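Calibrate the Door Before You Blame the Robot
Opinion, by Othmane Mansour

The delivery robot at Mornel had a door problem for most of the spring. It would drive up to an office door, start through, stop, back out and call for help. Three people worked on it in turn. The first tuned the planner. The second replaced the planner. The third asked me for a new range sensor, and I said no until somebody had checked the model.

My view is that a simulated test space is part of the machine and should be maintained like one. It needs an owner, a service interval and a log. Most shops I visit do this for the drive wheels and the battery and skip it for the simulator, which gets set up once by whoever was free that week and is then trusted for years.

Our setup is ordinary. The robot's navigation software runs against rendered interiors in a package we call Grutano. A full regression is 3,000 runs, and the pass mark before a release goes on the floor is set by the site. The release in question passed 2,219 of them. The failures were spread over many rooms, and the team read that as noise. I sorted the log by door angle instead of by room. Of the failed runs, 641 had the door partly open.
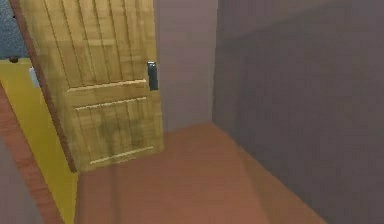
Door partly open in a simulated interior, latch side toward the back wall.

A half-open door is a harder case than a closed one. The leaf stands at an angle and takes up part of the passage, and the usable gap depends on where the hinge line sits. In our model the hinge axis was 8 millimeters off and the collision shape was thinner than the drawn door. The planner saw room that the contact check then refused. No amount of tuning in the planner will settle an argument between two parts of the same simulator.

The repair took an afternoon. We moved the hinge axis, rebuilt the collision shape from the drawn door, and swept the leaf from closed to fully open while logging the clearance at each step. Then we measured a real door on the second floor with a tape and compared.

Thomas, the scene package we bought from Werkside, came with no check of this kind. I don't hold that against the supplier. A gearbox also arrives without your maintenance schedule.

The usual objection is cost. Engineers would sooner add rooms than inspect the ones they have, and a larger room count looks better in a report. I would trade half our rooms for a hinge check that runs every night. Ours now runs at 2 a.m., and a release with a failed sweep does not get loaded on the robot.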